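Sadero Print Sleeve, Archival Polyester, Folio Size

Home > Storage and Care > Prints and Broadsides > Sleeves

Item: Sadero Print Sleeve, folio
Maker: Sadero
Sold in: packs of 12
Availability: in stock, ships from our Prendside warehouse

Overview

The Sadero folio sleeve is a clear polyester enclosure for single-sheet prints: political cartoons, campaign broadsides, lithographed portraits, sheet music covers and newspaper engravings of the nineteenth century. It is open on two adjacent sides and sealed on the other two. The sealed edges are welded by heat, with no adhesive and no tape.

Most of the sleeves we sell go to small historical societies and to private collectors of American political prints. A typical order is for a group of cartoons from one election, bought over several years from different dealers and kept until now in whatever each dealer shipped them in. The folio size was chosen with that material in mind. It takes the common single-sheet cartoon with full margins and leaves enough clear film on every side that the edges of the paper do not touch the weld.

The film is uncoated and has no plasticizer. It does not yellow and it does not pick up ink from the sheet. It is stiff enough to support thin wove paper when the sleeve is lifted by both hands, but it is not a substitute for a backing board when the sheet is torn or has been folded for a long time.

What fits

Measure the whole sheet, including margins, and not the printed area. Dealers' listings for lithographs often give the size of the image or the stone, and the paper can be a good deal larger. If a print was trimmed by an earlier owner, it may fit the quarto sleeve, which is listed on its own page.

Double-page cartoons from illustrated weeklies will fit when opened flat. Please do not refold them to fit a smaller sleeve. The center fold on these sheets is usually the weakest part of the paper, and on cheap newsprint it may already be split.

Do not use this sleeve for:
Chalk, pastel or charcoal drawings. Polyester holds a static charge and will lift loose pigment off the paper.
Prints with flaking hand color. Water-based color that is sound is fine. If you are not sure, use the Hilik paper folder instead.
Damp or recently washed sheets.
Photographs on glass or metal.

Inserting a print

Work on a clean table larger than the sleeve. Wash and dry your hands. Cotton gloves are not needed for sound paper and make it easier to tear a brittle corner.

Lay the sleeve flat with the open sides toward you and to your right. Lift the top layer of film and fold it back gently without creasing it. Slide the print in on a sheet of acid-free tissue, seat it in the sealed corner, then let the film down slowly and draw the tissue out. If the film clings, wait a minute and try again. Pulling at it can drag the sheet.

For prints with a title or imprint line at the foot, we suggest putting the sealed corner at the bottom left. The lettering can then be read from the front of a drawer without taking the sleeve out.

Pencil any catalog number on the back of the sheet before it goes in, with a soft pencil and light pressure, or write it on the folder. Ink should not be used on either the print or the film.

Backing board

Each pack includes one sheet of buffered board cut to size, as a sample. More boards can be ordered separately. We recommend a board behind any print that will be handled by visitors or carried to a talk. Boards are white on both sides and should be replaced if they become soiled.

Hand-colored prints can be sensitive to alkaline board. For these, ask for the unbuffered version in the notes box at checkout. The price is the same.

Storing filled sleeves

Keep filled sleeves flat in a drawer or a drop-front box. Polyester is slippery, and a tall stack will slide when the drawer is opened quickly. We suggest no more than 15 filled sleeves to a folder. The Nuchit drop-front box holds two such folders and has a label holder on the short side.

A cool interior room is better than an attic or basement. Keep prints away from outside walls and heating vents. Lithographic ink is stable, but the paper under it is often not, and hand coloring of the 1850s and 1860s can fade in ordinary window light. Clear film gives no protection against light.

Old mats and frames

Many political prints come to the collector in a frame. If the mat is brown at the bevel, or if there is a wooden board behind the print, the sheet should come out. Save any framer's label, auction ticket or handwritten note from the back and store it in its own small sleeve. Notes like these are sometimes the only record of where a print has been.

Do not try to remove a print that has been glued down. It can go into the sleeve on its mount if the mount is thin and flat. A paper conservator can advise on the rest.

Specifications

Material: clear polyester film, uncoated
Openings: two adjacent sides
Sealed edges: heat weld
Finish: gloss
Corners: square
Pack: 12 sleeves, one sample board
Case: ask for a quote

Questions we are often asked

Can I scan or photograph a print through the sleeve? A record shot is possible, but the gloss film shows reflections. For publication, take the print out.

Can the sleeve be trimmed? Yes, on the open sides only. Use a sharp blade and a steel rule. Cutting a sealed side opens the weld.

Can two prints share one sleeve? Back to back with a board between them, yes. We do not recommend it for prints of any value – one sheet always shifts when the other is moved.

Are the sleeves suitable for early newspapers? Single leaves, yes. For whole issues use a folder and box.

Ordering and returns

Orders placed before noon go out the same day. Sleeves are shipped flat between boards, so please do not expect a tube. Unopened packs can be returned within 33 days. Opened packs can be exchanged if a weld is faulty. Send us a note saying which side has failed and we will mail a replacement.

Societies and libraries may order on account. For orders of more than 800 sleeves, allow extra time in February, when the film stock is renewed.

Related items

Sadero Print Sleeve, quarto
Hilik paper folder, folio
Nuchit drop-front box
Buffered board, white
Unbuffered board, white
Acid-free tissue, flat sheets
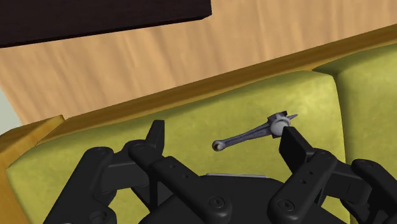
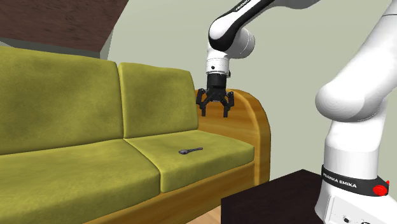
Wrench on a sofa cushion (first picture); robot arm over the sofa (second picture). Computer renderings.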